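Reading time: 2 min
Filed under: Bench notes / Cells and fixtures

# Cloteden table cell: setup and upkeep

These notes cover the tableware cell at Prirstead, a single arm over a wooden table, with a two-finger gripper and a small camera looking down past the fingers. They were written by Saskia Ashby and last revised on 2 March 2024.

## Before a session

1. Switch on the controller and wait for the arm to report ready.
2. Home the gripper with the table clear.
3. Run the open and close test 8 times and watch for a finger that lags.
4. Check the finger screws by hand. If one turns, take it out, clean the thread and refit it.
5. Lay out the bowl, spoon, cup and dishes, then save a still with the fingers wide open.

The still goes in `checks/` beside the session log. Both fingertips should be in view, with clear wood between them. The arm throws a shadow over the middle of the table, and we leave the lamps as they are — moving them partway through a set makes the stills hard to compare.

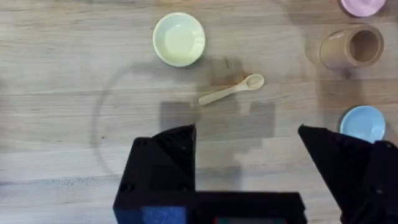 Gerrit Baloyi wrote back that the screw check ought to come before homing, as he had once homed with a slack finger and had to redo the offsets. Step order is unchanged for now. If a screw needed refitting, home again before going on.

## Upkeep

- Wipe the fingers with a dry cloth after each session.
- Look over the foam padding every 600 cycles and replace it when it starts to lift.
- Recheck the camera offset after any work on the wrist. The last full calibration was in October and used 17 poses.

## Known faults

Log code 746 means the gripper lost its connection. Reseat the cable at the wrist — power off first — and repeat steps 2 and 3. If the code returns, pass the log to Arnar Bisgaard.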